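보낸사람: Fidelina Ticona
받는사람: 시뮬레이션 운영 메일링 리스트
제목: Re: [운영공지] Tritham 손목 시점 자세 이탈 및 파지 판정 오류 건

수신자 여러분께,

시뮬레이션 검증 담당 Fidelina Ticona입니다. Ramesh Kandpal 님께서 5월 10일 자로 보내 주신 장애 보고에 대한 검토 결과와 임시 조치 사항을 회신드립니다. 이 메일은 Tritham 실행 환경을 사용하는 전 부서에 적용되며, Odatik 제어 계층만 단독으로 사용하는 과제는 아래 3항의 로그 보존 요청에만 해당합니다.

원 보고의 전문을 아래에 인용합니다.

> 보낸사람: Ramesh Kandpal
> 제목: [운영공지] Tritham 손목 시점 자세 이탈 및 파지 판정 오류 건
>
> 운영 담당자 여러분,
>
> Bustemik 실내 환경에서 수행한 연속 실행 225회 가운데 10회에서 동일 유형의 장애가 확인되어 보고드립니다.
>
> 증상은 다음과 같습니다. 그리퍼가 작업면으로 접근하는 단계에서 손목 자세가 계획 경로를 벗어나 천장 또는 창 방향을 향한 채 정지합니다. 이때 제어기는 오류를 발생시키지 않으며, 실행 기록에는 접근 완료로 남습니다. 이후 단계인 파지 명령이 그대로 전송되고, 해당 10회 중 3회에서는 손가락 사이에 물체가 없는데도 파지 성공으로 판정되었습니다.
>
> 자세 이탈은 특정 물체나 특정 시작 위치에 국한되지 않았습니다. 동일한 난수 초기값으로 다시 실행하였을 때 재현되는 경우와 재현되지 않는 경우가 모두 있었습니다. 충돌 경고는 한 건도 기록되지 않았습니다.
>
> 본 건은 시뮬레이션상의 장애이나, 동일한 제어 설정이 Pillai 시험대의 실기에도 배포될 예정이므로 안전 사안으로 분류해 주시기를 요청드립니다. 실기에서 손목이 위쪽을 향한 상태로 파지 명령이 전송될 경우 작업자 쪽으로 팔이 움직일 가능성을 배제할 수 없습니다.
>
> 아울러 판정 모듈 담당 부서에서는 성공 판정의 근거가 되는 입력값이 무엇인지 회신해 주시기 바랍니다.
>
> Ramesh Kandpal 드림

이하 검토 결과입니다.

1. 자세 이탈의 원인

현재까지 가장 유력한 원인은 손목 회전값을 Tritham에서 Odatik으로 전달하는 과정의 부호 처리입니다. 쿼터니언의 부호가 연속된 두 주기 사이에서 뒤집힐 때 보간기가 짧은 쪽 경로를 선택하지 않고 먼 쪽으로 회전하며, 제한 시간에 도달하면 그 자리에서 멈추는 것으로 확인되었습니다. 제한 시간은 3000밀리초로 설정되어 있었고, 시간 초과가 오류로 분류되지 않고 정상 종료로 처리되고 있었습니다. 후자는 설정상의 명백한 결함으로, 자세 이탈의 원인과 별개로 수정합니다.

다만 동일 초기값에서 재현 여부가 갈리는 현상은 부호 처리만으로 설명되지 않습니다. 통신 주기의 지연이 관여하였을 가능성이 있어 별도로 조사하고 있으며, 이 부분은 아직 결론이 나지 않았습니다.

2. 파지 판정 오류

판정 모듈은 손가락의 목표 간격과 명령 전송 여부만을 참조하고 있었습니다. 실제 손가락 간격과 접촉력은 기록만 되고 판정에는 쓰이지 않았습니다. 따라서 손목이 어느 방향을 향하든, 물체가 있든 없든, 명령이 전송되면 성공으로 기록될 수 있는 구조였습니다. 3회라는 수치는 사후에 영상 대조로 확인된 건이며, 영상이 보존되지 않은 과거 실행에 같은 오류가 포함되어 있을 수 있습니다. 이전 실행의 성공률을 외부 문서에 인용하신 부서는 재확인 전까지 해당 수치의 사용을 중지해 주십시오.

3. 임시 조치

가. Pillai 시험대에 대한 제어 설정 배포를 보류합니다. 이미 설정을 내려받은 경우 적용하지 마시고, 적용을 마친 경우 팔의 전원을 차단한 뒤 검증 담당에게 연락해 주십시오.

나. 시간 초과는 즉시 오류로 처리하고 후속 명령의 전송을 차단합니다. 수정된 설정은 운영 저장소에 등록되어 있습니다. 개별 과제에서 제한 시간을 임의로 늘려 오류를 회피하는 일이 없도록 해 주시기 바랍니다.

다. 파지 명령 전송 전에 손목 방향과 작업면 법선의 각도를 확인하는 절차를 추가합니다. 허용 범위를 벗어나면 실행을 중단하고 초기 자세로 복귀하지 않습니다. 자동 복귀 동작은 이탈한 자세에서 어떤 경로를 취할지 보장할 수 없으므로 이번 조치에서 제외하였습니다.

라. Odatik 단독 과제를 포함한 모든 과제는 손목 회전값의 원본 로그를 7월 말까지 삭제하지 마십시오. 요약 로그는 부호 정보를 포함하지 않아 조사에 사용할 수 없습니다.

4. 참고 화면

손목 시점에서 본 Bustemik 실내 환경의 화면을 첨부합니다. 각 부서에서 보유한 기록을 대조하실 때 그리퍼 너머로 보이는 면이 바닥인지, 벽인지, 천장인지를 우선 확인해 주시기 바랍니다.
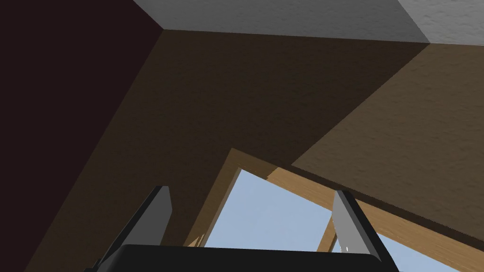
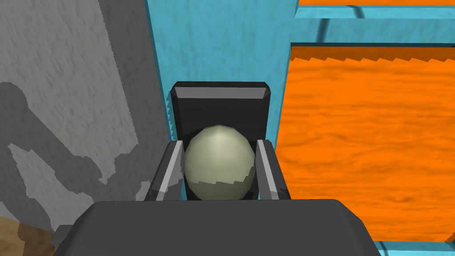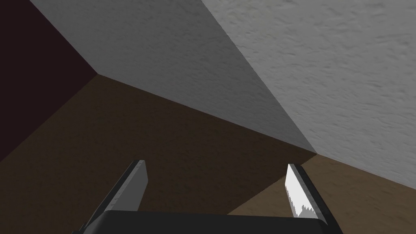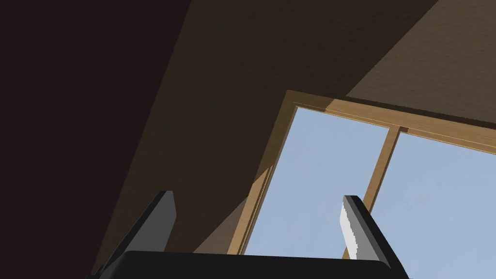 화면 출처: Tritham 시뮬레이션 렌더링, 시뮬레이션 검증 담당 제공

첫째와 넷째 화면에서는 벌어진 두 손가락 너머로 나무 창틀과 옅은 푸른 하늘이 보입니다. 기록에서 이와 같은 방향의 화면이 접근 완료 시점에 나타나면 본 건의 유형에 해당하는 것으로 보고 신고해 주십시오. 둘째 화면은 두 손가락 사이에 구형 물체가 놓인 상태이고, 셋째 화면은 그리퍼가 갈색 바닥을 향하고 있으나 손가락 사이에 물체가 없는 상태입니다. 셋째와 같은 화면은 방향만으로는 이상 여부를 가릴 수 없으므로 반드시 손가락 간격 기록과 함께 검토하여야 합니다.

둘째 화면의 물체 하단과 셋째 화면의 오른쪽 손가락 안쪽에 보이는 톱니 모양의 경계는 렌더링에 따른 것으로, 신고 대상이 아닙니다. 동일한 형태의 경계를 접촉면 손상으로 분류하신 기록이 있다면 분류를 정정해 주시기 바랍니다.

5. 회신 요청

각 과제 책임자께서는 다음 사항을 이 메일링 리스트로 회신해 주십시오.

- 임시 설정 적용 여부 및 적용 대상 환경
- 기존 기록에서 유사 사례가 확인되었는지 여부와 해당 실행 번호
- Pillai 시험대 사용 예정이 있는 경우 그 일정
- 과거 성공률을 인용한 문서가 있는 경우 문서명과 배포 범위

유사 사례가 없는 경우에도 검토를 마쳤다는 회신은 필요합니다. 첨부 로그의 용량이 큰 경우에는 메일에 직접 첨부하지 마시고 저장소 경로만 기재해 주십시오.

Kandpal 님께서 문의하신 판정 입력값의 목록은 2항의 내용을 보완하여 판정 모듈 담당 부서에서 별도로 회신할 예정입니다. 배포 보류의 해제는 통신 지연에 관한 조사가 종료된 후 이 메일링 리스트를 통해 공지하며, 그 전까지 개별 승인은 하지 않습니다.

Fidelina Ticona 드림
시뮬레이션 검증 담당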